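Sort By Color and Stop There

Every April my sister-in-law Agathe sends me a link to some new pantry system. Labels, a label maker, a little chalk pen. Last one wanted 55 categories. Fifty-five! For a kitchen with one window.

I want to argue for the dumbest system there is. Three bins, side by side. One green, one yellow, one spare in the middle. Yellow wrappers go in the green one, red wrappers go in the yellow one (or swap them, who cares, pick and stick). The middle one stays free for whatever you haven't decided on yet. Done.

People object right away. Cremilda Quintana, who runs the snack shelf at our swim club in Orham, told me color is meaningless — a red wrapper could be chocolate, could be crackers. Sure. But she had 400 packets to hand out at the spring meet and kids don't read. Kids point. "A red one." You reach in the red pile. Nobody at the counter ever asked me for the savory sub-shelf.

And see-through matters more than the label does. A frosted side tells you there's something yellow in there and that it's getting low. A solid bin tells you nothing, you have to walk over and look in. Fine for the spare. Bad for the stuff you want every day. 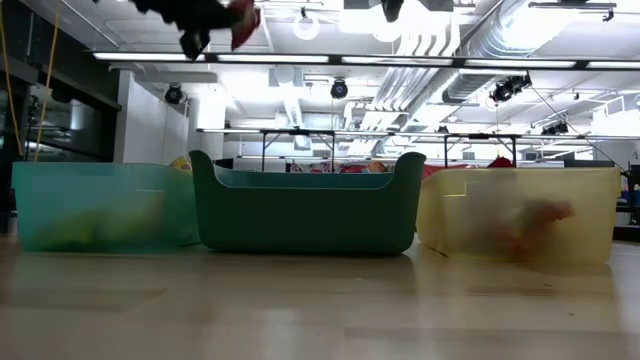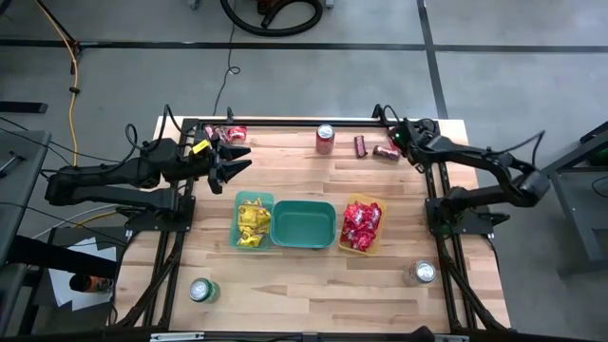
Three bins in a row, one greenish, one yellowish, another green in the middle.

Cans are a different story and I'll be stubborn about it. Cans don't go in bins. They stand up by themselves, they stack okay, they roll when you lay them down, and at the bottom of a bin under a heap of packets they crush everything when you dig. Leave them out on the table, standing. Candy bars I go back and forth on. Small ones can go in with the packets, big ones snap.

Now the money part. A set of matching boxes with lids, the kind Agathe likes, cost her more than the food in them. Lids are the worst of it. A lid is one more thing to do at 6 in the morning, so it ends up on the counter, then behind the toaster, then gone. Open tops. Low sides. You should be able to drop a thing in without looking at it.

Does it look great? Not realy. Anderson Vieira saw mine and asked if I was moving out. But he found the crackers on his own, first try, and went home with six packs of them.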